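Trois mois avec le kit à deux bras **Dravevero** : mon avis

Je préfère le dire tout de suite, je me suis attachée à cette machine (mon mari dirait un peu trop), alors prenez mon enthousiasme avec les pincettes qu'il mérite. Nous avons loué le kit chez Trendik en avril, pour 12 semaines, avec l'idée de lui confier le rangement des mallettes d'outils qui reviennent de nos stages. Un travail que tout le monde repousse à la fin de la journée, moi la première !

**L'installation.** Comptez un bel après-midi. La notice est claire pour la fixation des bras, beaucoup moins pour le passage des câbles, et j'ai fini par appeler l'assistance. Je suis tombée sur Cledwyn Pugh, d'une patience angélique, qui m'a gardée 56 minutes au téléphone sans soupirer une seule fois.

**À l'usage.** Les manches épais, comme ceux des tournevis, sont un vrai bonheur : la pince se referme doucement et ne lâche plus. Les petites pièces plates demandent davantage de réglages, et un objet métallique bien brillant peut encore la faire hésiter. Ma collègue Inna Karpenko, qui trouvait tout cela bien lent au début, lance maintenant une séance avant son café du matin et revient voir où ça en est. C'est lent, oui, je ne vais pas vous raconter d'histoires, mais on s'y fait très bien.

**Ce que j'aime moins.** Les garnitures des doigts s'usent vite et le jeu de rechange coûte 90 euros, ce que je trouve salé. Le logiciel réclame aussi un ordinateur à demeure près du poste, et il faut prévoir une table vraiment longue, plus longue que ce que suggère la brochure.

**Le prix.** À l'achat, le supplément pour le second bras est de 3000 euros. J'ai longtemps hésité, et puis j'ai pensé à tout ce qu'on fait sans réfléchir en tenant d'une main et en posant de l'autre, et j'ai signé. Si vous n'avez qu'une mallette à ranger de temps en temps, la location suffira largement.

Ma note : quatre étoiles sur cinq, la cinquième viendra avec des garnitures plus solides.
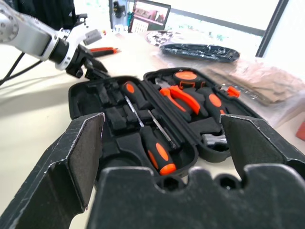
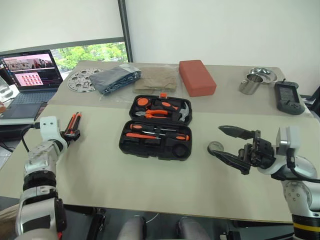 *La mallette ouverte sur le poste de travail, avec le mètre ruban, la pince et les tournevis à manche orange et noir.*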